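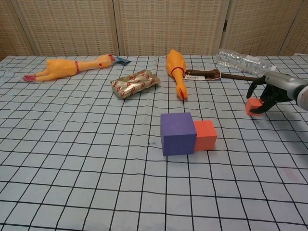

The good tablecloth, with chicken.

10/24/18

I have been trying to sell my piano since May. It is a Hokura upright, it weighs 440 pounds, and I would like it to leave my house.

I listed it at a price I thought was modest. Then I cut that in half. Then I listed it as free, and that was when the messages started. People are far more suspicious of a free piano than a cheap one. One man wanted to know what had died in it. A woman in Brorley asked if I would deliver, and when I said no, she asked if I would deliver for twenty dollars, hers to me, up a flight of stairs.

The tuner came out and hit the A above middle C a few times with the face of a man smelling milk. It should be 440. He said it was 439, "and that's the good one." He charged me $146 and suggested I learn guitar.

I did call a mover, Ornetti & Sons, who quoted me more to haul it off than I paid for it 30 years ago. They also do a thing where they break it up on site with sledgehammers. It costs less. I said I'd think about it and then felt so guilty I went in and played the first half of the only piece I know, which I have never known the second half of.

So it's still against the dining room wall, holding up the mail and a fern. If you live anywhere near Mandagi Road and own a truck and a strong cousin, write to me. The bench is included. The bench is pretty nice.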